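Signed up for the Stoltlow triathlon in June. It's the middle distance one, so the bike leg is long. This is my second go after pulling out at the lake turn last year.

Training is 9 hours a week at the moment. Most of that is bike. The swim is still my weak spot and I've put in two pool sessions a week to fix it.

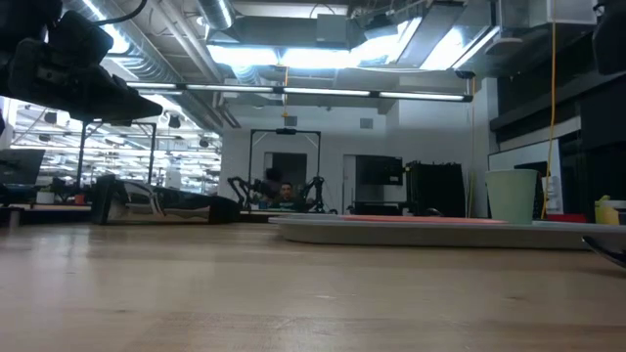
Long ride on the Chou road yesterday, 46 miles with a headwind on the way home. Legs fine, lower back sore from mile 30 on. Might raise the bars a bit.

Tried the Fusent gel again on the climb. Stomach was OK this time. Will carry two for race day and eat real food early on. 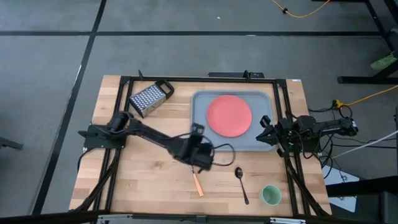 Swim was 72 lengths before work. Slow but no stops. Goggles leaked on the left side the whole way, so a new pair is on the list.

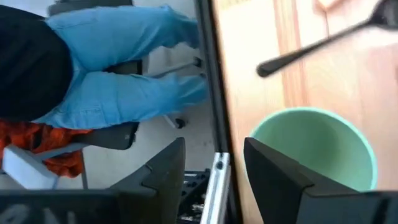
Rest day today. Foam roller tonight, then an easy run with the Stirnavell club in the morning. My plan for the afternoon is jeans and an office chair, same as in the photo. Back on the bike after that if the rain holds off.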